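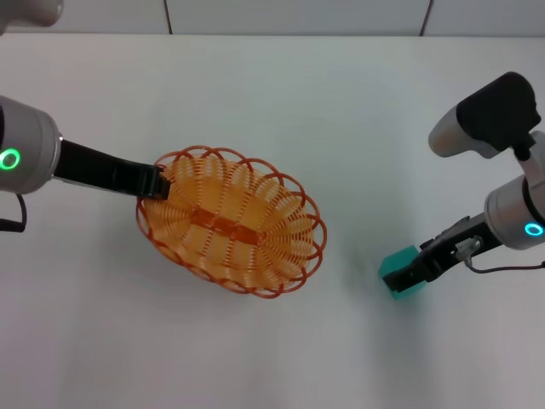

Trundale Toy Library: progress report to the Cendik Fund
February 2021

Hi Glenys,

Thanks for being so patient with me on this one! You asked for something short on where the sorting and storage money has gone, so I'll try not to ramble (Kevin Flanagan has already warned me that my last report had more brackets in it than numbers).

The big news is that the small-parts work is well under way. The grant was $3000, and we've spent $1328 so far. Most of that went on shelving for the back wall and on baskets, and the rest on labels and the good zip bags. I've got receipts for everything and Korkor Baidoo is scanning them for you.

About those baskets. We went with woven plastic, in orange, with an open weave and a scalloped rim. I'd wanted solid tubs with lids, I admit, but Korkor talked me round and I'm so glad she did. You can see through the sides a bit, they rinse off under the tap, and the kids think the wavy edge looks like a flower. They're oval too, so two fit side by side on the Sowah shelves with the long way facing out. My one grumble is that very tiny things can work their way through the weave, so beads and pegs still go in bags first.

The cubes were our worst category by a mile. Every family that borrows a building set seems to bring back one cube too many or one too few, and after a few years of that we had 2394 of them in three big boxes, all mixed up. Lok-yiu Chien tipped the lot out on the white table and did them by color, then by size. It's the plain top that makes it work, because a little teal cube shows up right away and you don't go cross-eyed after an hour. We used to do this on the carpet, if you can believe it!

From that pile we've made up 61 complete sets that are ready to lend. The leftovers are in one basket marked "spares," and I've asked everybody to put strays there and please, please stop guessing which set they came from.

What's still to do: the wooden trains haven't been touched, and the puzzles are only half checked. Sinéad Tully has offered to take the puzzles home in batches, which suits me fine. We're also behind on the printed contents cards. The first lot came back from Clernach with the text too small to read, so they're redoing them and I haven't paid that bill yet.

I'd like to put part of what's left toward a second table, same kind, plain white, if you're happy with that. It wasn't in the original budget, so I won't order anything until I hear from you. The trains should be finished by July, and I'll send the final figures then.

All the best, and come by and see the shelves!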